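How to Clear Out an Old Desktop Before You Give It Away

Posted 23 November 2019

Old desktop computers tend to sit in closets for years. Most can be passed on to a school, a thrift store or a recycler, but you need to get your own files off first. Set aside an evening for it.

Copy what you want to keep

Plug in an external drive and copy your documents, photos, music and desktop folders. Check the Downloads folder too. Export your browser bookmarks and your saved passwords, and look for old email stored on the machine. When the copy is done, open a few files from the external drive on a different computer. If they open there, make a second copy. 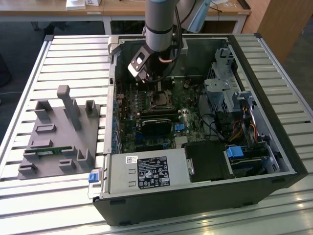

Sign out of everything

Some programs only allow up to 4 computers per license. Open each paid program and choose Sign Out or Deactivate before you erase anything. I forgot to do this with Cidard, the bookkeeping program, and it took 10 days to get my license back. Do the same for music stores, cloud storage and chat programs.

Erase the drive

Deleting files and emptying the trash is not enough. On Windows 10, go to Settings, then Update & Security, then Recovery. Under Reset this PC, click Get started and choose Remove everything. Turn on the option to clean the drive as well. It can run for several hours, so leave the computer plugged in.

If the computer will not start, shut it down, unplug it and take the drive out. You can keep the drive in a drawer or pay a shop to shred it. Apaza does this while you wait and gives you a receipt.
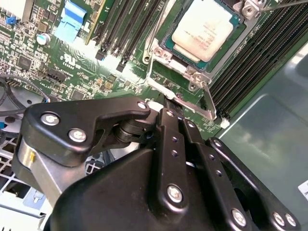
Find it a new home

Call before you load the car. Wovik takes working desktops that are less than ten years old, with or without a monitor. Trastport takes dead ones, but the drop-off counter closes for inventory in March. Bring the power cord, the keyboard and the mouse if you still have them. Put any recovery discs in an envelope and tape it to the side of the case.

Ask for a donation slip at the counter if you plan to list the computer on your taxes.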